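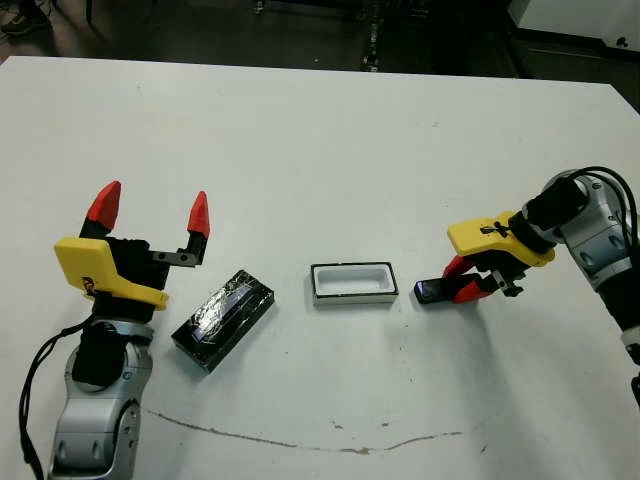

On the Wording of Death Notices

Home Posts Notices Family Papers Links Contact

My aunt died in March, at the age of 87, and it fell to me to write the notice for the newspaper. I had read such notices every week of my adult life and had supposed that I knew how they were made. The work took me the better part of two evenings. I have set down what I learned in case it is of use to other families in Bernham and the surrounding villages, and I have added some remarks on the older notices which I have been reading since.

I should state at the outset that I have no professional standing in the matter. I worked for many years in the records office of a water company, and my habits are those of a filing clerk. The practices described are those of our own district. Readers elsewhere should ask their funeral director or their newspaper before relying on any of them.

The notice and the obituary

The two terms are used loosely, and the confusion causes difficulty when copy is submitted. A death notice is a paid announcement. It gives the name of the deceased, the fact of the death and the arrangements for the funeral, and it is printed as the family supplies it, subject to the newspaper's rules on length. An obituary is an account of a life. In our local paper it may be written by a member of the family or by the paper's own staff, and no charge is made, but there is no undertaking to print it by a given date or to print all of it.

A family wishing the funeral arrangements to be known should therefore place a notice, whatever else is done. I had at first intended to send in only the longer piece. The funeral director, Trunberg of Bridach Road, advised against this, and I am grateful for the advice. The notice appeared in good time for the service. The obituary was printed nearly three weeks afterwards, shortened by a third, with the paragraph on my aunt's allotment removed entirely.

Length and charges

The notice form allows 66 words at the standard charge. Every further line is charged separately, and a photograph is a further item again. Sixty-six words is less than it sounds. The date, time and place of a service will take up twenty of them, and a list of surviving relations can easily account for the remainder.

My first draft was well over the limit. I reduced it by removing adjectives, of which there were a great many, and by placing the request concerning donations in a single short sentence. I kept her full name, her maiden name, the village in which she was born and the village in which she died. I would urge others to keep the maiden name in particular. A woman who left the district on her marriage and came back as a widow may be known to half of her acquaintances only by the name she had at school. Two of my aunt's former schoolfellows attended the funeral on the strength of that one word in brackets.

Obituaries are limited to 400 words. The limit is applied, as I have indicated, with some firmness.

The order of relations

The customary order is husband or wife first, then children by age, then grandchildren, then brothers and sisters. Those who died earlier are given separately, usually in the phrase "reunited with" or "late wife of". Families vary, and where there has been a second marriage, or a long estrangement, the customary order may cause offence to somebody whichever way it is followed.

My aunt had no children. She had brought up two of her late husband's nephews from an early age, and there was some discussion in the family as to the word which should be used for them. They are not stepsons, and "nephews" understated the position. We settled on "who brought up", followed by their first names, and they approved the wording before it was submitted. I recommend that anybody named in a notice should be shown it beforehand where this can be done. It need not take long. I read ours aloud over the telephone to four people, and one of them corrected the spelling of his own daughter's name, which I had been getting wrong on Christmas cards for more than 12 years.

Where the list of relations is long, it is quite acceptable to write "and all the family". I had thought this rather cold. On reflection it is preferable to a list which leaves out one cousin.

Passed away, died, fell asleep

There are settled forms of words, and people hold strong views on them. I asked that our notice should say "died". My aunt used the word herself without embarrassment and was impatient with substitutes. Others will feel differently, and I do not think any form is more correct than another. "Passed away" is by a long way the most common in our paper today. "Fell asleep" is now seen chiefly in notices placed by chapel families, and "called home" hardly at all.

The cause of death need not be given. "Peacefully" has come to mean little more than that death took place in a bed, and "suddenly" that it did not follow a known illness. "After a long illness, borne with patience" was at one time nearly universal. I left the phrase out. My aunt's illness was short, and I do not believe she bore it with patience at all.

Information which is better left out

I include this section at the suggestion of the funeral director. The full home address should not be printed, particularly where the house will be standing empty during the service. The name of the village is sufficient. The full date of birth is also best omitted from a newspaper notice, and the age given in its place. Older notices often give a house name and street, and sometimes the hour at which the family would leave the door. That was a necessary courtesy in a time when neighbours drew their curtains and walked behind.

If flowers are not wanted, the notice should say so plainly. "Family flowers only" is well understood. If donations are invited, the full name of the charity should be given, together with the means of sending them, which will ordinarily be in care of the funeral director. Trunberg kept a list of the donors for us and supplied it with the account, and we were able to write to each of them.

Notices in the older newspapers

While looking for a form of words I went to the library in Bernham and asked for the bound volumes of the paper. I had meant to stay an hour. I have now been back on several occasions and have copied out a good number of notices relating to my own family and to the families who lived near us in Bridach.

The earliest are very short. A farmer's death may be given in a single line, with the name of the farm and nothing further. Wives are frequently not named: "the beloved wife of" is followed by the husband's name in full, and the reader is left to find hers in the burial register. I have found my great-grandmother in this way, a woman who kept a shop for most of her life and who appears in the newspaper, at her death, under her husband's initials. I had to confirm that it was she by comparing the entry with the memorial card, of which my mother kept a copy in the sideboard.

Between the wars the notices grow longer, and verses begin to appear beneath them. Most were taken from a book of specimens held at the newspaper office, and the same four lines on a vacant chair occur again and again. I was inclined to smile at this until I found them under my grandfather's name.

The long reports of funerals which followed the notices are the most useful to anyone tracing a family. They list the mourners in order of carriage or car, the bearers, the hymns and every wreath with its card. From one such report I learned of a connection by marriage with a family named Liao, who ran a laundry in Bernham and sent what is described as a handsome cross of white chrysanthemums. I had never heard the name mentioned at home. If any reader can tell me more of the family, or of the laundry, I should be glad to hear, and the address is on the contact page.

Corrections

Errors do occur. If the mistake is the newspaper's, the notice will be printed again in the next issue without charge, provided that it is reported promptly. If the mistake is the family's, a second notice must be paid for. I advise keeping a copy of the form exactly as submitted. Ours was printed correctly save for one comma, and I let the matter rest.

I also advise buying several copies of the paper on the day - more than appear to be needed. Relations living at a distance will ask for them, and the newsagent does not keep back numbers. One copy should be put away flat, in a plain envelope, with the name of the newspaper and the date written on the outside in pencil. A great many of the cuttings which have come down to me carry neither, and I have spent whole afternoons in the library attempting to date them from the advertisements on the reverse.

The thanks notice

It remains the custom in our district to place a short notice of thanks some weeks after the funeral. It generally mentions the doctors and nurses, the minister, the funeral director and those who attended or wrote. There is no obligation to do so, and the practice is becoming less common. We placed one, of five lines. It included the driver of the mobile library, who had called on my aunt every fortnight and had carried her books up to the door. He has since told me that he had not seen his name in the paper since he was at school.

I shall add the transcribed Bridach notices to the Family Papers page as I complete them, beginning with those for my grandmother's side.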